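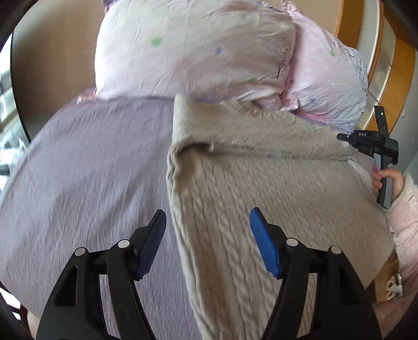 How does a program decide where to grab a piece of cloth?

It looks for a raised edge or ridge that both fingers can fit around, gives each candidate a score, and picks the best one it can reach without pushing into whatever lies underneath.

Courses > Robot Software > Unit 4 > Grasping soft things

Lecture notes, Paweena Kongkaew
Flostell campus, Bartoš Room

Last time we finished with rigid parts, where you could match a model to the camera view and be done. Cloth has no fixed model. A knit on a bed can take more shapes than you could ever store, and I think this is the most fun topic in the whole unit, because so much of what you learned so far has to be thought through again!

1. What the perception code should give you

Don't try to recover the whole garment. Most of the planning we do only needs a short list of grasp candidates. In Loromden each candidate carries a position, a closing direction, a ridge height and a confidence. The closing direction should run across the ridge, so the fingers end up on either side of it.

Cable knit is a lovely test case. The pattern itself makes ridges, long twisted ones, and a plain edge detector is thrilled with every single one of them. A real fold is usually wider and casts a deeper shadow than a cable does. Run the detector at two scales and keep what survives at the coarse scale. That one change removed nearly 60 percent of the false candidates in Lorcan Doherty's test set, and it's four lines of code.

Patterned pillowcases cause the opposite trouble. A thin printed tree branch is a strong line in the color image and has no height whatsoever. Check the depth before you trust the color.

2. Closing on the fold

Once a candidate is chosen, the approach has three stages: hover, descend, close. The state machine is on the shared drive under "softgrasp". Please read it before lab, it's short.

The controller runs at 15 Hz in the version you'll be using. With a camera delay of 40 ms you are always acting on a slightly old picture (keep this in mind when you tune the descent speed, a fast descent plus an old picture means fingers in the mattress).
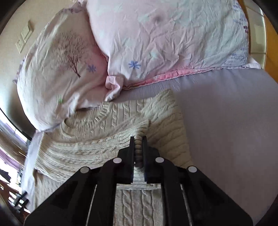 Stop closing when the finger gap quits shrinking while the command still asks for less. The gap that remains is your best cheap estimate of how much material is between the fingers. If it reads zero, you missed. If it's much bigger than expected, you may have caught two layers, or the sheet as well, and the planner should open and try the next candidate.

Watch out for soft material here! Knit keeps compressing for a while, so the gap creeps. Use a short window of readings and a threshold on the slope. A single reading will fool you.

3. Learning from demonstrations

Hand-held grippers let a person show the task directly, and the camera on the tool sees much the same view the robot's wrist camera will see later. For your loader, the points to get right are:

- timestamps: line up gap readings and images before you resample anything
- lens: wide views bend straight lines near the border, so undistort first or train on the raw view, and then stay with that choice
- occlusion: when the jaws are closed they hide the very cloth you care about, so feed the policy a few earlier images too

Lorcan will go through the alignment script in lab. Bring a laptop with Loromden installed, and write to him beforehand if the build fails on you.

Reading for next time: the chapter on contact states, up to the part on slip. We'll pick up with what the planner does after the lift, when the cloth hangs and changes shape all over again.

Related notes
Unit 3: Matching rigid parts
Unit 4 lab: Aligning gap readings and images
Unit 5: Hanging cloth and regrasping
Brollavstead workshop slides, November
Loromden setup guide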